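We use cookies to keep this site running and to remember your page. Accept all | Manage settings

CHAPTER 6
Labels, Trays and Small Boxes

January 3, 2022
By the Jandach course team, Cendville

From Storage and Order: A First Course, open web edition

Before you start

Read chapter 5 first, or at least the part on shelves. You need the words from there: footprint, front face, reach. If you skipped it, go back, it's short.

You also need a table, a few small boxes or blocks, a tray, paper, scissors, tape. Any table. Dark top is nice if your boxes are light, or the other way round. White on white is a headache and you will lose things.

What this chapter covers

Small stuff on a flat surface. Where it goes, how it's marked, what holds it in place. Chapter 5 was walls and shelves, big moves. Now we are down at hand size, and the mistakes get smaller too but there are a lot more of them.

By the end you should be able to:

- set out a work area with a clear edge
- pick a face of a box for its label and say why
- tell a tray from an open box from a drawer unit, and use each one for the right job
- write a layout note that somebody else can follow

6.1 Why label the front AND the top

Most people label one face. Usually the lid. Fine while the box sits low and you look down on it. Then the box moves to a shelf at eye level and the lid is gone from view. Now you're pulling out boxes to read them.

The other way is just as bad. Front label only, box on the floor, you're bending over to see what it says.

So: two labels. Big one on the front, smaller one on top. Same box, same meaning. The top one can be small as you are usually closer when you look down. On a tiny block both will be small, no way around it. Don't wrap a label over an edge to save paper. Half of it is hidden from either side, and the fold wears through.

What goes on the label is a seperate question. Words are good for people who share a language. Patterns and colors are good for quick matching. The labels in this chapter's figures are patterns, black and white squares. High contrast, square shape, white margin. Keep the margin! A dark pattern cut right to the dark part and stuck on a dark box just melts away.

6.2 The edge of the work area

A table is too big. Sounds odd, but give someone a whole table and the parts drift. Under a sheet of paper, over to the far side, onto the floor. A raised strip along the front fixes a good deal of that. Run it along the front and turn it up one side and you have a corner to push things against. It doesn't need to be high. It needs to stay put.

Inside the edge, leave space. A work area packed full is a shelf. You want room to put a box down, turn it, pick it up again. In the Cendville classes we ask for a hand's width between things. Students hate it for the first week.

And something flat that doesn't move, so everything else can be placed by it. A board, a tray, a sheet taped down. "Left of the board" is a real instruction. "Over there" isn't.

Look at the figures before going on. Same table setup, different views. Find the labels first, then the things they are on.

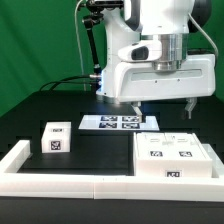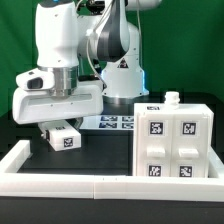
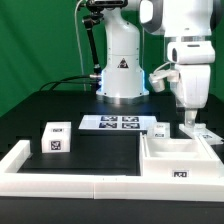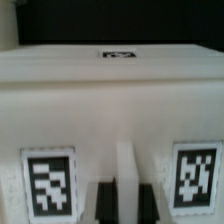
Figures 6.1 to 6.4. Square black-and-white labels.

6.3 Reading the figures

Start with Figure 6.3, it has the most in it. Raised white border along the front, turning up at the left. Cube inside it, on the left. Smaller block to the right of the board. Open container at the front right with its label on the front face, inner bin set into it. Cube and block are both marked front and top, 6.1 in practice.

Then Figure 6.2. White drawer cabinet over on the right. A cabinet takes up a lot of table for what it holds, so it goes to one side. Middle of the table is for work.

Figure 6.1, the flat panel and its two-by-two grid. A flat thing can only be marked on its flat side, so it gets no second face.

Figure 6.4 is close in, and soft. Worth comparing the label on the top surface with the ones on the front face. The top one is squashed to a thin strip at that angle. If it were the only label you would be stuck. Remember this one when you think a lid label will do.

6.4 Tray, open box, drawer

Three kinds of holder, three jobs.

Tray. Flat or nearly. For things in use right now. Nothing stacks on it, nothing hides in it. If a thing has been on the tray since yesterday it doesn't belong on the tray.

Open box. Walls, no lid. For things you drop in and take out many times in a session. Walls should be lower than your hand is long. An inner bin is handy, lift it out to empty it and the outer box keeps its place and it's label.

Drawer. For things you want closed away but near. Slowest of the three. Needs clear space in front to open, and students forget this every single time. Measure it with the drawer OPEN.

Try it (about 13 minutes)

Clear your table. Put down an edge on two sides, tape is OK. One flat board in the back half. One box, one smaller block, one open container.

Label them, front and top where there is a top. Stand up, sit down, step to the side. Can you read every one? Turn any box 90 degrees and check again. Write down which labels you lost.

Now write a layout note, 3 lines at most. Swap with a partner, clear both tables and rebuild from the note alone. Fix the note, not the table.

Words for this chapter

front face, top label, margin, raised edge, inner bin, layout note

Next section: 6.5 Stacking and when not to

Related in this course
- Chapter 5: Shelves, Walls and Reach
- Chapter 7: Drawers That Stay Sorted
- Worksheet: Layout notes, blank (Hà edition)
- Flivumholm workshop reader: Marking tools and parts
- Corrections list, July printing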